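Teaching the small arm to stack the block set: step 3, the brown part

Before this step, the table corners must be already calibrated (step 1) and the grip force set (step 2). If your arm has stood still since January, please do both again. Mine is in the shared workshop at Zirncombe, and people lean on the bench.

Put the parts out in the same order each time. I keep the brown T-shaped part near the middle, and the red and blue pegs in front of it, where the fingers do not pass when they come down for the grip. Open the fingers fully, then drive the arm above the raised middle of the part and stop.
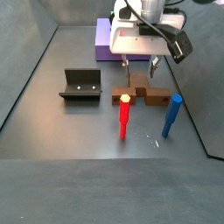 Save this position under the name "above". Now go down in small moves of 2 mm. When the fingers are low enough, close them at speed 11 and save again, as "grip". Do not use one long move here – I bent a finger plate in this way, and a new one took 40 days to come.

Next, lift straight up and travel to the purple base. The green block must sit in the channel before the brown part arrives. Turn the wrist until the long bar of the T is parallel to the base, and compare the holes at the two ends. Correct only the rotation first, then the position.

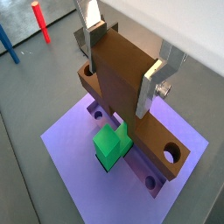 Asabe Chukwu wrote to me that she does it in the other order, position first, and that her Skarkent controller forgets the rotation if she waits longer than 700 ms between the two commands. With my controller I did not meet this problem, but if your wrist turns back by itself, try her order.

Save the last position as "place" and run the three positions at the slowest speed, with one hand on the stop button.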